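Gripper club, week whatever we're on

So I said I'd write more about the club this semester and then I didn't write anything until October. Sorry! We've been busy, and also my laptop fan died, but mostly we've been busy.

Quick catch-up for anyone who wandered in from the quilting posts. I joined the student robotics club at school because Lucía Salcedo told me they had snacks (they do, sometimes), and I ended up on the project we call Urnus. The plan is to teach an arm to tidy a table by showing it a huge pile of people doing the tidying first. The people are us. You hold a gripper in your hand, you squeeze, you pick the thing up and put it down, and the camera on the gripper records all of it. Then you do it again, and again, until your thumb feels like it belongs to somebody else.

We have 547 clips as of last night. Our goal for the showcase is 1,271, a number Hamidreza came up with on a whiteboard and which I have never once understood. He has a spreadsheet. I don't open the spreadsheet.

What I like about it is how picky you get. Before this I had zero opinions about mugs and now I have tons. Cups are my station, so I've gotten to know the white one really well. It's slick, it's round, and the handle is always somewhere you don't want it. If you come in too fast you bump it, and if you come in too slow Faustine yells "any day now" from the other table. The orange pads behind the fingertips are my favorite part of the whole tool, because when you squeeze around something curved you can feel them give a little. Version one had hard plastic there and it was like trying to pick up a bar of soap with chopsticks.
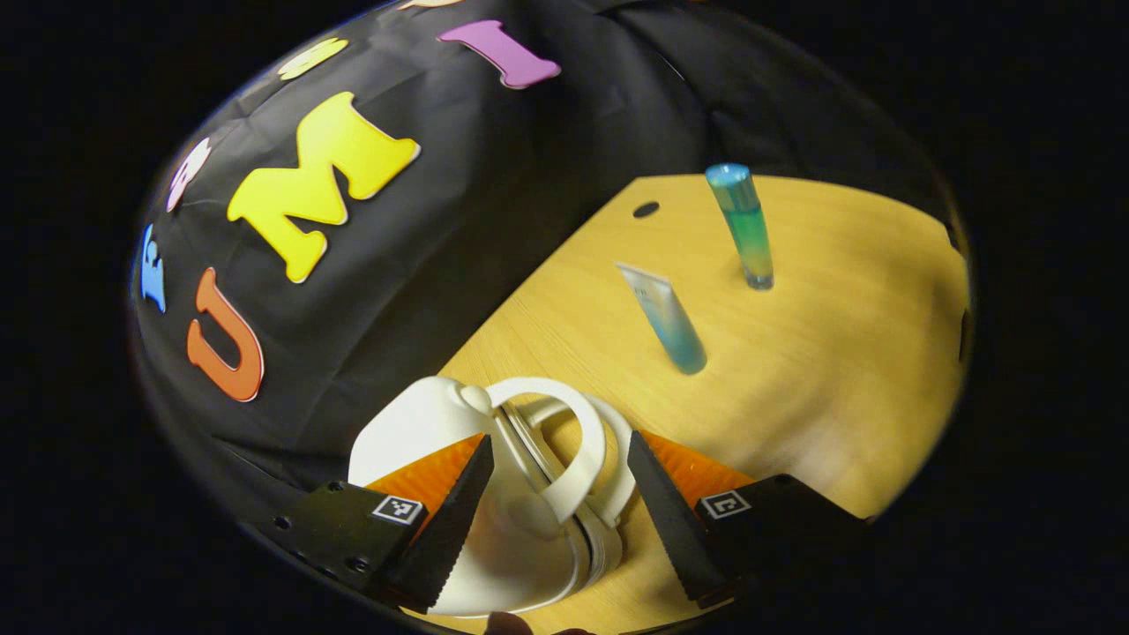 Amerley Mahama thinks I'm squeezing way too hard and that the arm is going to learn to squeeze too hard right along with me. She wrote in the group chat that a cup only needs enough grip to stay put, and that she threw out a bunch of her own early clips for the same reason and didn't miss them.

I hate that she's right?? I went back through mine that same evening and marked 226 of them to look at again, and wow, I was really strangling that cup at the beginning. You can see me calm down as the numbers go up. Lucía says we should keep a few of the bad ones for comparison, so we made a folder called "Grima" after the face she makes when she watches them.

Other news, in no order. We switched to slower approaches for anything with a handle. I was against it (so slow!) but my misses dropped right away, so fine. We also have a new rule that you put the objects back in different spots every time, and you turn them too, because for a while I was putting the cup down in basically the same place and the practice model got very good at that place and terrible everywhere else. Nazma caught that one. She moved the cup over by the width of her hand, ran the arm, and it closed on nothing at all, super confidently. We laughed for a long time and then we got kind of quiet.

Next up is tubes and bottles, which I'm nervous about. Tall skinny things tip over if you so much as breathe near them, and squeeze tubes are squishy, so Amerley's gentle grip lecture is going to come back around, I can feel it.

If you go to school here and want to try the gripper, come by at 4:30, we're in the room past the vending machines. You get 2 practice runs before anybody starts recording. Bring a snack to share and Lucía will love you forever.

Okay, I have a lab report due. More when we get to the tubes!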